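Search this site Search Go

The patient business of teaching a gripper to let go

How a small software team in Susby is getting its machines to make sense of household clutter, one clear plastic box at a time

If you have ever lost a contact lens on a bathroom floor, you already know a good deal about the trouble with transparent things. They are there, you are quite sure they are there, and yet your eyes slide straight over them to whatever lies behind. I thought of this a great deal during my stay in Susby, where the people at Troncoso kindly put up with me for the best part of January, and where the talk over tea always seemed to come back to clear plastic.

Troncoso writes software. It buys in its arms and would be perfectly happy never to tighten another bolt. What it cares about is the layer in between, the part that takes in what the cameras see and decides, many times a second, where the fingers ought to go next. The team calls this layer Faltitz, after a village one of them grew up near, and they speak of it much as other people speak of a bright but stubborn dog.

Faltitz learns from people. Someone takes a gripper in each hand and goes through a chore at a table, and the software later picks through what was recorded, looking for the thread that runs from one movement to the next. I had expected this to be quick work, and of course it is nothing of the kind! A single chore may be done 200 times before anyone is willing to train on it, with the things on the table shifted and turned between one go and the next.

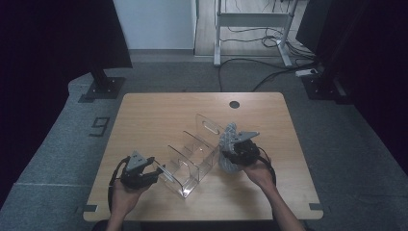
The first version of the planner, I was told, treated each hand as a separate worker with its own list of jobs. It was tidy on paper and rather hopeless at the table. Each hand would wait politely for the other, or both would set off for the same spot, and the engineers spent most of an autumn writing rules about who should give way. In the end they threw the rules out and had one model plan for both hands together, looking a short way ahead and then thinking again. It is slower to train, and it needs a better computer than they would like, but the hands do at last seem to belong to the same person.

Then there is the matter of seeing. A depth camera is a fine thing when you point it at a cardboard box, but point it at acrylic and it will often report the table underneath, or nothing at all. The team tried patching the gaps with guesswork from neighbouring points, which helped a little (and now and then invented a wall where there was none). These days Faltitz leans much more on ordinary colour pictures taken close to the fingers, where a bright rim or a streak of glare can be a clue in its own right. I was rather charmed by that. For years people who work on vision have done their best to get rid of reflections, and now a few of them are asking the reflections for directions.

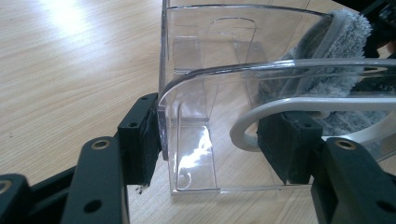

Words by our technology correspondent
Features | Susby

Close-up views bring worries of their own, mind you. A camera that rides along with the fingers sees the job wonderfully well and the room hardly at all, so the software has to keep some memory of where everything was before it leaned in. Troncoso's answer is a program called Lallalard, which began as a way of lining up recordings by their clocks and has grown, as these things do, into the tool everybody keeps open all day. It plays the views side by side, and if one is late by even 40 milliseconds it puts a yellow bar across the top and will not let you carry on until you have dealt with it. People grumble about the yellow bar. They also admit that, before it came along, they once trained for 6 days on recordings whose clocks had drifted apart.

Grip is the other long conversation. Squeeze a thin wall too hard and it bends, and then the shape the planner had in mind is no longer the shape in the fingers. The controller now closes in small steps, checking as it goes, and runs its check 100 times a second. Opening again gets the same care, and the engineers told me letting go had given them more grief than holding on ever did.

When I left, they were arguing cheerfully about whether the next release should forget its old plan the moment a finger slips, or hang on to it for a beat in case the slip was a small one. Both camps had graphs. The kettle was on again, and somebody had just cleared the yellow bar.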